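Clureck Mattress Protector, Grarnov Bedding

Item no. 354
Shipping from our warehouse in Furnotport

The Clureck is a thin protector which you put between the mattress and the fitted sheet. It keeps sweat, spilled drinks and dust away from the mattress, and it does not make the noise of plastic when you turn in the night. We sell it since five years, and over 2,000 pieces have left our warehouse in this time.

The upper side is a cotton jersey. The back side has a very thin coating that lets air through but stops liquid. At the corners there are elastic bands, 12 mm wide, which go under the mattress. For thick mattresses we recommend the model Clureck Paul – this one has a full skirt like a fitted sheet and stays better in place if children jump on the bed. 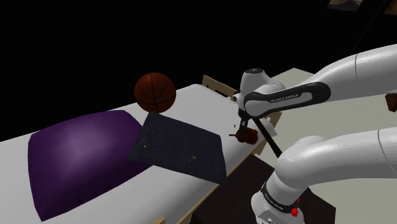 Long white mattress with purple pillow and basketball.

Sizes

Twin, Twin XL, Full, Queen and King. Please measure your mattress before you order, also the height. If your bed has two separate mattresses, order two protectors, because one large piece will pull up in the middle. For special sizes please write to us. These are sewn by hand and cannot be returned.

Washing

Wash the protector before the first use, warm, with a normal detergent. Do not use bleach or fabric softener, they damage the coating. It can go in the dryer on low heat. Do not iron. After drying, let it become completely cool before you put it on the bed again.

Weight and packing

The Queen size weighs 132 grams more than our old model, as the jersey is now denser. It comes folded in a cotton bag that you can keep for storage.

Delivery and questions

Orders usually leave the warehouse in two working days. In December please count with one week. Unopened items in standard sizes can be sent back within 30 days. For questions about sizes or larger orders for guest houses, contact Zuleica Batista in our customer service – she answers in English, Portuguese and Spanish.

Page updated: 30/08/2021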